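Bring Back the Plain Paper Bill 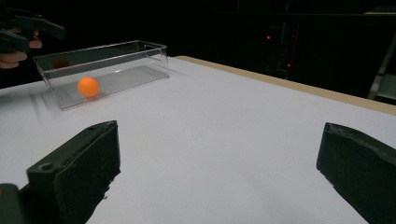
My water bill used to come in the mail every other month. It was one sheet, printed on both sides, and it told me what I owed, how much water I had used, and how that compared with the same two months a year earlier. I kept the bills in a drawer. When something looked wrong, I opened the drawer.

Since February the bill has lived on a website. Morrison Water sends an email that says a new statement is ready. The email does not say how much the statement is for. To find that out I have to sign in, wait for a code on my phone, close a notice about going green, and open a file that looks nothing like the old bill. The amount due is on the first page. The usage is on the third, under a chart that shows the last 8 months and can't be made to show any more than that.

I am not against doing things online. I pay my bills online and have for years. My complaint is about the record. A bill is a demand for money, and the person being asked for the money should get the whole demand, in a form that stays put, without having to go and fetch it.

The usual answer is that paper is still available on request. In Grorness, where I live, that is true in a narrow sense. The request form is on the same website. Paper costs extra, and the choice has to be renewed every year — miss the renewal and you are back on email without a word. A neighbor of mine found this out when she got a late notice. The late notice came on paper.

That small detail says a lot about how the company sees the mail. When Morrison wants to be sure a customer has read something, it buys a stamp.

People who defend the change talk about cost, and they have a point. Printing and mailing are not free, and a utility with thousands of customers can save real money by stopping. But I have looked for those savings on my own bill and have not found them. The base charge went up the same month the paper went away. If there was a discount for giving up the printed copy, it was too small for me to see.

There is also the matter of mistakes. Last spring my bill showed 767 gallons for a period when I had been home every day, cooking, washing and watering the yard. A normal bill for my house is many times that. I called, and the person on the phone agreed the reading was wrong, then asked whether I could send in my older statements. The website had already dropped them. The ones in my drawer settled it in a few minutes. In a few years that drawer will be no help to me, or to anyone else.

The town of Urkik, an hour north, handles this better. Its utility office mails a paper bill to every household unless the household says otherwise, and it charges nothing extra. Those who want email can have it, and the email has the full bill attached. It doesn't ask for a password. Urkik is not a rich town and its rates are no higher than ours.

I would like the council here to ask for the same terms when the Morrison contract comes up for renewal. Paper should be the starting point, and giving it up should be the customer's choice. Emailed bills should state the amount and the due date in the message itself. Old statements should stay available for as long as the account is open.

None of this needs new equipment or a study. The company already owns the printers, and it already has our addresses — it uses them for the late notices.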